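Thursday, March 27, 2025

So Pirthorpe has an acting mayor again. Yvonne Haslam read out her resignation letter on Monday night, Beverley Sedgwick was sworn in before most people had found their coats, and by the next morning the city website had a new photo up and a statement with the word "continuity" in it four times.

I have lived here long enough to be suspicious of that word. The last time we were promised continuity, we got a new parking contract with Visetti that no council member would admit to having read all the way through.

The official version goes like this. Haslam is stepping down for family reasons, she is proud of what was achieved, and the timing has nothing to do with the Pretorius Street land sale. Maybe so. People do have families. But the land sale was pulled from the February agenda without a word, put back on, and pulled again, and the mayor who pushed for it is now gone with most of a term left to run. I'm allowed to put those facts next to each other.

What bothers me more is how Sedgwick got the job. The charter says the council picks an acting mayor "from among its members by open vote." There was a vote, and I suppose it was open in the sense that the doors weren't locked. But it wasn't on the published agenda. It was added at the start of the meeting under "other business," passed 5 to 4, and anyone who had stayed home because the agenda looked dull missed the choosing of their own mayor.

Eilidh Innes, who voted no, asked whether the public could comment first. She was told comment had closed. It had closed before the item was added. I watched the recording twice to make sure I had that right.

Now, Sedgwick might be fine at it. She reads her packets, and she was one of the few who asked where the money from the sale was supposed to go. I've voted for her myself, once. But she has also said she'll serve "until the situation allows for an election," and I would like somebody to tell me what the situation is. The charter gives a deadline for a special election. It doesn't mention a situation.

Then there's the review. Every resignation in this town comes with a review, and this one will be done by Urnora, the same consulting outfit that wrote the report recommending the land sale. Kirsty Pilkington from the city manager's office told the meeting there is "no conflict, as these are separate engagements." I'm sure they are. I'm sure they have separate invoices too. 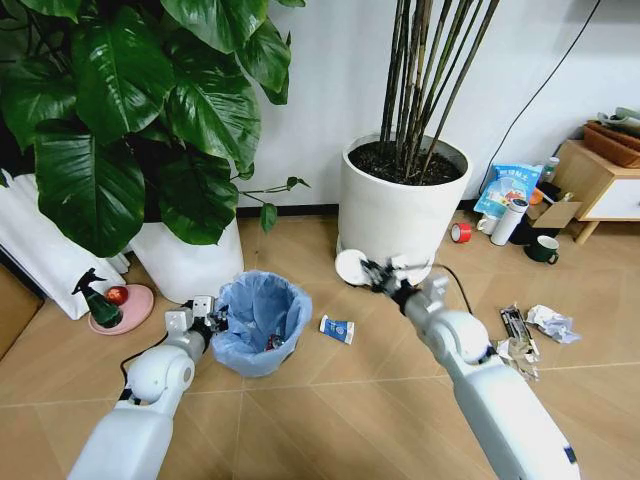 I wrote to her asking for the terms of the contract and got an automatic reply giving me a wait of up to 11 business days. Fine. I've marked it down. If the terms say the reviewers can look at the agenda changes and at who asked for them, I'll say so on this blog and eat some crow. If they only cover "process improvements going forward," then we'll have paid for another binder.

Evie Yeoman left a comment on my last post saying I'm too hard on people who are basically doing this for gas money. I take the point, a little. Council pay is lousy and the emails are worse, and I've sent a few of them. Still, over 40 people signed the letter asking for the Pretorius Street appraisal to be released, and as far as I know none of them has had an answer. Posting a PDF isn't a hardship.

The next meeting is listed for the usual time and the agenda is up already. It looks very dull. I'm going anyway, and I'd suggest getting there before "other business."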